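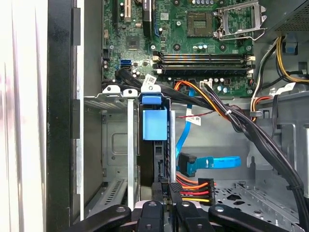
Kaede Mizuno says you should take everything out of an old desktop before you clean it: the drive, every stick of memory, the power supply, the lot. I've heard the same thing from plenty of people, and I don't buy it. Most old towers want a brush, some canned air and a bit of patience. The more plugs you pull, the more plugs you can put back wrong.

My own habit is duller. Shut it down, switch it off at the back, pull the cord, then hold the power button in for a few seconds. Lay the case on its side on a table, never on carpet. Touch bare metal on the case before you touch anything green.

Take a few phone pictures before you move a single cable. You will think you can remember where the blue one went. You won't, not after lunch.

An open processor socket is the one thing I'd be fussy about. No brush in there, no cotton swab, no blowing on it with your mouth. If the chip is out and staying out for a while, put a proper socket cover over it. People recommend tape. I've cleaned up after tape.

Memory slots: short bursts of air along the length, with the clips open. Pencil eraser on the gold contacts of the stick? I've seen it work and I've seen crumbs end up in the slot. Try taking the stick out and seating it again first.

Drives that sit in a cage with colored plastic tabs usually come out without a screwdriver. Unplug the data and power cables, squeeze or lift the tab, slide. If it doesn't slide, look for a second latch before you pull harder. Old blue plastic snaps, and good luck buying one tab.

Cable ties. Leave the factory ones alone unless they're in your way. I once cut 4 to make things "neater" and spent the evening keeping wires out of a fan.

As for the power supply, vacuum the mesh from the outside and leave the box shut. Jamshid Mahmoudi opens his. I wish he'd stop.

And the special dusting kits? I tried one from Pristside. It was a paintbrush, a cloth and a bigger price. A clean one-inch paintbrush does the same job, and mine has lasted 3 years.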